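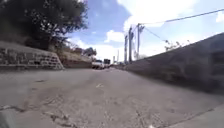
Cracked concrete beside the stone wall on the Hamel road.

How to Patch Cracks in a Concrete Road

Concrete cracks. You can lie awake over it or you can buy filler, and filler is cheaper. The Hamel road has been on my list since February, and the list has not gotten shorter.

What you need: a stiff broom, a wire brush, an old screwdriver, a bucket, a trowel you don't love, and a crack filler rated for outdoor concrete. I use Vullero, mostly out of habit.

1. Sweep. Then sweep again, because the first pass only moves the grit somewhere more comfortable.

2. Scrape out the cracks with the screwdriver and brush off anything crumbly. Branching cracks like the ones in the photo take longest. Start at the thin ends and work back to where they meet, or you'll keep kneeling in your own rubble.

3. Rinse and let it dry overnight. Check the bag, as some fillers want the concrete damp.

4. Press the filler in hard with the trowel and scrape it level. A proud little ridge looks fine until a bicycle finds it.

5. Block off the patch for 18 hours. Drivers will regard your cones as a suggestion.

Leave small pits and scuffs alone. I once filled 13 of them in an afternoon and the road looked like it had chicken pox.

If one side of a crack sits higher than the other, put the trowel down. The ground underneath is moving, and filler won't talk it out of it.

Updated 15 December 2018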